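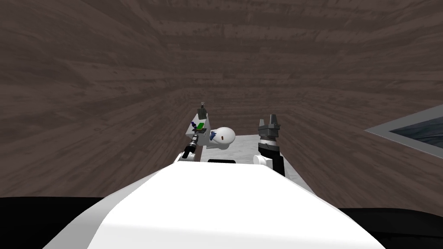 Two-Arm Workcell Purchase: Frequently Asked Questions

Updated March 28, 2024

These answers are for supervisors and site staff at Stimham and Duggan who are preparing an equipment request for the coming budget year. They cover the two-arm workcell only. Conveyors, palletizers and floor scrubbers are handled under the regular equipment process.

What are we planning to buy?

One two-arm robot with parallel-jaw grippers, a fixed table, and the software licence needed to run it. The cell will sort and place small mixed items on a tabletop. It will go to Stimham first. A second cell for Duggan is in the plan but has no money against it yet.

Why is so much of the work being done in simulation before we buy?

We can try table heights, reach and gripper choices without paying for hardware or shutting down a bench. A change to the table in the model takes an afternoon. The same change on the floor means a work order, an electrician and usually a new set of anchor holes.

Simulation also gives us something to put in front of the supplier. When we ask for a quote, we send the layout and the list of items the arms have to handle, and the supplier quotes against that.

What does the simulation not tell us?

It is weak on anything soft, slippery or easily crushed. It says little about dust, and nothing about how the cell will sound next to the packing line. It also won't give us a maintenance figure. Those questions are held over for the supplier trial, and the budget includes a line for that trial.

Do the rooms in the model match our rooms?

No. The walls, floor and colours in the model are placeholders. The table and the arms are the parts to pay attention to. If you are checking clearances for your own site, use the site drawings and a tape measure.

Who is the supplier?

Clorkon is the preferred supplier for the arms and grippers. Flirkberg has quoted on the table, guarding and installation. Neither order has been placed. Please don't discuss prices with either company directly. Send your questions to Pin-yu Hsiao in equipment planning and she will pass them on.

Why parallel-jaw grippers and not suction?

Most of the items on the Stimham list are rigid and can be held from two sides. Suction needs a flat, fairly clean face, plus an air supply, and the Stimham bench has no compressed air within reach. Running a line to it was priced last year and turned down.

Suction can be added later. The wrist mounting allows for a tool change, but a second tool and its fittings would be a new request.
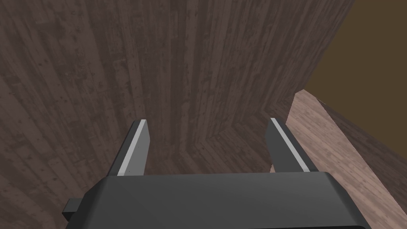

Simulated gripper with the jaws open. The light strips on the inner sides of the fingers are the contact pads.

Are gripper pads and fingers included in the price?

The first set is. After that they are consumables and come out of the site's operating budget, the same as blades and belts. Plan on replacing pads more often than fingers. We have asked Clorkon for an expected life and don't have an answer in writing, so the draft budget carries an allowance of $1,156 per year for pads, fingers and fasteners. Sites should use that number until we replace it.

What if an item is too wide for the jaws?

Leave it on the list and note its width at the narrowest graspable point. Some wide items can be picked up by a rim, handle or edge. Others will need the two arms working together, and those are slower, so we need to know how many of them a shift would bring. Items that can't be handled either way will stay with staff.

How many items should a site put on its list?

Up to 50. Choose the ones that turn up most often, then add the ones that cause the most trouble. For each one, give us the length, width, height and weight, and say whether it arrives upright, lying down or either way. A photo on a plain background helps. Please don't send samples to head office, as we have nowhere to keep them.

What will the cell cost in total?

The full number depends on the final quotes and will be in the capital request. Sites don't need to estimate it. What sites do need to budget for is their own share:

Pads, fingers and fasteners: $1,156 per year
Electrical work at the bench: $2,091, one time
Staff training: eight hours per operator, charged to the site
Floor marking and signs: site's own rate

The electrical figure is for Stimham. Duggan has an older panel and will need its own estimate before it can be considered for the second cell.

Should we lease?

We looked at it. The monthly payment was manageable, but the lease didn't cover guarding or installation, and it limited changes to the grippers during the term. We expect to be changing things for the first year, so the request will go in as a purchase. If the Duggan cell is approved, leasing will be looked at again.

How much floor space do we need to set aside?

Allow for the table, the robot base at one end of it, and the full reach of both arms in every direction. The arms can swing well out past the sides of the table and can also stand up quite high, so check for lights, sprinkler heads and cable trays overhead. You also need a clear walkway on the side where the operator loads items. Don't count a shared aisle as part of your clearance.

Storage cabinets can't be inside the guarded area. If yours would have to move, include the cost of moving them.

Will the cell replace staff?

No positions are being removed in this budget. The cell needs an operator to load it, clear it and deal with the items it leaves behind. Stimham has had a vacant bench position for some time, and it will be posted as a combined bench and cell operator job.

Who does the safety assessment?

An outside assessor, paid from the capital request. The assessment is done twice, once on the drawings and once on the installed cell. The cell can't be run with staff nearby until the second one is signed off. The joint health and safety reps at the site will be invited to both.

Can we use the old inspection table?

Probably not. It is on casters, and the robot needs a table that stays put relative to its base. Locking casters aren't good enough. The Flirkberg quote is for a fixed table with a plain light-coloured top, as the cameras pick out most of our items more easily against it. If you have a heavy bench you'd like considered, send its dimensions and tell us how it's fastened to the floor.

What happens if the quotes come in over budget?

The first thing to go would be the spare gripper, then the extended warranty. The guarding and the safety assessment will not be reduced. If the cost is still too high after that, the request will be held for a year and the simulation work will carry on.

When are site lists and cost sheets due?

The capital request closes in June. We need lists and cost sheets well ahead of that so the items can be added to the model and tried on the table. Lists that miss the cut-off can still be used for the supplier trial, but they won't affect which grippers we order.

Where do I send mine?

Send it to Pin-yu Hsiao through internal mail or the equipment planning inbox. Put your site name and "two-arm workcell" in the subject line. If you've already sent a list and want to change it, send the whole list again and mark it as revised.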